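件名:温めの教示で、左手の記録が庫内に入ったところで途切れる
製品:Priria(手持ちグリッパー左右一組、教示用ソフト込み)
利用者:Furtado スカークウッド事業所 軽食係
起票:クレミルダ・アマラル
担当:アイガルス・エグリーティス(Lerar サポート窓口)
状態:解決済み(経過確認中)

お世話になっております。Furtadoの軽食係のクレミルダです。いつも長い文章を送ってしまってすみません。前回のチケットでエグリーティスさんに「長いほうが助かります」と言っていただいたので、今回もその言葉に甘えて、思い出せることを順番に全部書きますね。

困っているのは電子レンジの教示です。扉が開いているレンジの中に左手のグリッパーを差し入れて、中の器をつかんで、手前に引き出してくる、という一連の動きを記録しているのですが、保存したあとで再生してみると、左手の軌跡だけが途中でふっと消えてしまいます。消えるのは決まって手を入れていく途中で、引き出してくるとまた何事もなかったように現れます。右手のほうは最初から最後までつながっています。お皿を動かす教示や、引き出しの開け閉めの教示ではこんなことは起きていなかったので、私のやり方が悪いのか、道具が悪いのか、見当がつかなくて困っています。

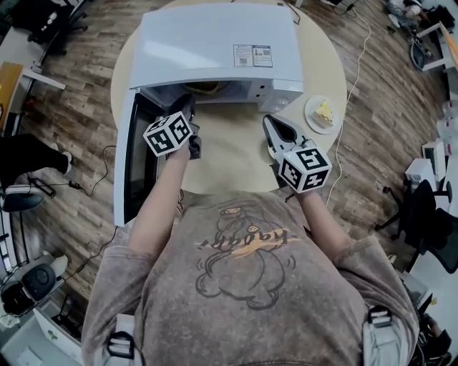 スカークウッド、10月

もう少し詳しい様子を書きます。使っているのは丸いテーブルに載せた白いレンジです。グリッパーは両手に一つずつ持って、四角い目印のついたほうを上にしています。説明書のとおりに始める前に校正もしました。校正の画面は緑になりますし、エラーの音も鳴りません。鳴ってくれたらその場でやり直せるのに、保存まですんなり進んでしまうものですから、気がついたときにはもう午前中の分がまるごと駄目になっていました。

軌跡が途切れた記録は、こちらのタイス・ダンタスが一件ずつ開いて、目で見て外しています。タイスは事業所の責任者で、本来はそんなことをしている暇のある人ではありません。申し訳なくて、昨日はお昼のスープを多めによそってしまいました。

試したことも書いておきます。電池は左右とも充電し直しました。左右の持ち替えもしてみましたが、そうすると今度は右用のほうが途切れます。つまりレンジに入れたほうが駄目になるようです。目印の面は柔らかい布で拭きました。ソフトの再起動もしています。レンジの向きを変えるのは、コードの都合があってまだ試していません。

どこから手をつければよいか、教えていただけると嬉しいです。

返信:アイガルス・エグリーティス(Lerar)

クレミルダさん、詳しいご報告をありがとうございます。スープの件も含めて拝読しました。

持ち替えを試してくださったのがとても大きな手がかりです。レンジに入れた側で起きるということですから、グリッパー本体の故障はひとまず後回しにしてよいと思います。目印の立方体が頭側のカメラから見えなくなっている可能性が高いです。Prirиaの標準設定では、手の位置を立方体の模様から求めています。庫内の天井に隠れたり、開いた扉の陰に入ったりすると、その間は位置が出ません。

短い途切れであれば、手元側のカメラの映像から間を埋める機能があります。ただ、この機能は初期状態では切れています。設定の「補間」という項目を開いて、今の値を教えていただけますか。あわせて、途切れた記録を一件だけ、こちらの受け渡し場所に置いてください。よい記録もあれば一件お願いします。見比べるのがいちばん早いので。

もう一つ伺わせてください。器をつかむとき、お手元はどのくらい奥まで入っていますか。ざっくりで構いません。

返信:クレミルダ・アマラル(Furtado)

お返事をありがとうございます。補間は「なし」でした。そんな項目があることも知りませんでした。記録は二件とも置きました。よい記録のほうはクレイトン・バロスのものです。

それで、奥行きのお話なのですが、これがどうも人によって違うようなのです。長くなりますが、書かせてください。

うちの軽食係は四人です。私と、クレイトンと、マルレーネ・コウチーニョと、それから春に入ったばかりの若い人がいます。私は温め直しの仕事をもう長いことやってきて、レンジの中のものは奥まで手を入れて、下から支えるようにして出す癖がついています。汁ものをこぼさないためです。前の職場で先輩にさんざん言われて身についたやり方で、教示のときも、グリッパーを持っていることを忘れて同じように手を入れていました。クレイトンはもっと浅くて、器のふちをちょいとつまんで、すうっと手前に引きます。見ていてはらはらするのですが、上手なんです、これが。

昨日の夕方、みんなで並んで再生を見ました。クレイトンの軌跡はほとんど途切れていなくて、私のはぶつぶつ切れていました。正直に申しますと、少しさびしかったです。長くやってきた手つきのほうが機械には見えないというのですから。マルレーネが隣で「見えないところで仕事してたってことよ」と慰めてくれましたけれど。

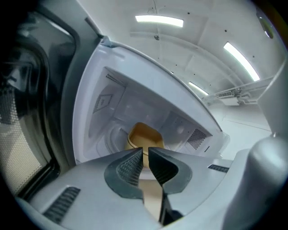 器のつかみ方についても気になることがあるので、一緒に書いておきます。指先の閉じ具合です。素手なら、ふちに触れた瞬間にどのくらい力を入れたらいいか分かりますが、グリッパー越しだと加減がつかみにくくて、私は毎回ぎゅっと握りすぎてしまいます。マルレーネは逆で、指の間に隙間が残っていて、再生を見ると本当に持ち上がるのかしらと心配になるくらいです。こういう差は、学習のときに困らないものでしょうか。それとも、いろいろな人の手つきがあったほうがよいのでしょうか。前の研修で聞いたはずなのに、メモが見つかりません。

返信:アイガルス・エグリーティス(Lerar)

記録を二件とも確認しました。見立てのとおり、途切れている間は立方体の模様がどの面も読めていません。クレミルダさんの記録では手を入れている時間が長いぶん、抜けも長くなっています。手つきが悪いわけではまったくありません。下から支えて出すやり方は、むしろ残しておきたいです。汁もののときにPririaが何を手本にすればよいか、ほかに教えてくれる人がいませんので。

そこで、やり方を変えていただくより先に、こちらの設定を変えさせてください。手順は次のとおりです。

一、教示ソフトを終了する。
二、設定の「補間」を「手元カメラ併用」にする。
三、「途切れの警告」を入れる。抜けが長いと、保存の前に音が鳴ります。
四、校正をやり直す。このとき、レンジの扉は実際に教示するときと同じ角度まで開けておく。
五、記録を始めたら、手を入れる前に、立方体が頭側のカメラに見える位置で一呼吸だけ止まる。出したあとも同じように止まる。

指の閉じ具合の差は、心配なさらなくて大丈夫です。人によって違うのは普通のことで、揃いすぎているとかえって器の形が変わったときに弱くなることがあります。ただし、持ち上がらずに滑り落ちた回は「失敗」の印をつけて分けてください。消さずに取っておいていただけると、あとで役に立ちます。

それと、これまでに集まっている約3000件のうち、レンジの教示だけをこちらで一括して調べ直します。ダンタスさんに一件ずつ見ていただく必要はもうありません。夜のうちに処理を回しますので、結果は明日のお昼までにお送りします。

返信:タイス・ダンタス(Furtado)

横から失礼します。タイスです。一括の調べ直し、本当に助かります。目がしょぼしょぼしていました。

せっかくなので、現場の側からお願いを一つ書かせてください。「途切れの警告」が鳴ったとき、画面に教示した人の名前が大きく出るようですが、これは消せませんか。試しに鳴らしてみたら、部屋にいる全員に見える大きさで出ました。うちの人たちは、自分の仕事がいつか機械に移るということを承知のうえで、それでも丁寧に教えようとしてくれています。そこへ名前つきの警告が続くと、採点されているような気持ちになると思うのです。現に、昨日の見比べのあと、クレミルダはしばらく静かでした(本人は「疲れただけ」と申しておりますが、長い付き合いなので分かります)。

導入の説明会で、私は皆に「温め直しの係はなくならない、立っている時間が減って、お客さまと話す時間が増える」と約束しました。今のところ、半分は守れていて、半分は守れていません。昼の混む時間はたしかに楽になりました。そのかわり、午後の教示の時間が思っていたより延びていて、腕と肩がつらいという声が出ています。今日から、教示は一回60分で必ず交代することにしました。ハーネスも、交代のたびにいったん外してもらっています。Lerarさんのほうで、時間が来たら記録を止めてくれるような仕組みがあれば、教えてください。

返信:アイガルス・エグリーティス(Lerar)

ダンタスさん、ありがとうございます。ご指摘はもっともで、こちらの配慮が足りませんでした。名前の表示は、設定の「表示」から「番号のみ」に切り替えられます。ただ、番号でも誰のことか分かってしまうかもしれませんので、教示中の画面には何も出さず、記録の側にだけ残す方法も開発に頼んでおきます。こちらは別チケットに分けて、ダンタスさんを宛先に入れました。

時間で止める仕組みは、今の版にはありません。お知らせの音を鳴らすだけなら「休憩」の項目でできます。動作の途中で切れると記録が無駄になるので、保存が済んでから鳴るようになっています。これも交代の時間に合わせてお使いください。

返信:クレミルダ・アマラル(Furtado)

設定を変えてから、今朝の分を録り終えました。ご報告します。

いただいた手順のとおりにして、まず私が、いつもどおり奥まで手を入れて録りました。保存の前に警告は鳴りませんでした。再生を見たら、左手の線がちゃんと庫内まで続いていて、下からすくうところの、あの少し手首を返すところまで残っていたんです! マルレーネを呼んで二回見せました。クレイトンも見に来て、「そこで返すのか」と言って、そのあと自分の番で真似をしていました。一緒に働いてきて、レンジの中でどう手を動かしているかなんて話したことがありませんでしたから、なんだか妙な気分です。

途中で一度だけ、警告が鳴りました。扉に肘が当たって、校正のときより閉じぎみになっていたようです。開け直してからは鳴っていません。扉の角度が分かるように、テーブルにテープで印をつけようかと話しています。これは貼っても差し支えないでしょうか。カメラが模様と間違えたりしませんか。

一呼吸止まるのは、慣れるまで少し気恥ずかしいです。お祈りみたいになります。若い人は本当に目を閉じていました。

それからタイスの書いたことですけれど、静かだったのは疲れていたからで、でもまあ、半分くらいは当たっています。軌跡が切れていたのを見たときは、がっかりしました。ただ、機械に仕事を取られるのが嫌だというのとは少し違っていて、うまく言えないのですが、どうせ教えるならきちんと受け取ってほしかったのです。今日はそれが受け取ってもらえたので、お昼がおいしかったです。

返信:アイガルス・エグリーティス(Lerar)

よいお知らせをありがとうございます。手首を返すところ、私も再生で拝見しました。

テープは貼っていただいて構いません。無地で、つやのないものにしてください。白黒の縞や格子の柄のものは避けてください。

一括の調べ直しも終わっています。レンジの教示のうち、補間で使えるようになったものには「復旧」、抜けが長すぎて戻せないものには「保留」の印をつけました。保留のものも消してはいませんので、録り直しの順番を決めるときの目安にしてください。クレミルダさんの初めのころの記録も、かなり戻っています。

このチケットは「解決済み」にしますが、水曜日まで経過確認として開けておきます。警告が続くようでしたら、そのままここに書き足してください。長くて結構です。

追記:マルレーネ・コウチーニョ(Furtado)

クレミルダが休みなので代わりに書きます。今日は警告なしです。テープは台所にあった無地のベージュのを使いました。「休憩」の音がレンジの終わりの音とそっくりで、みんな扉のほうを見てしまいます。ほかの音に変えられるなら、やり方を教えてください。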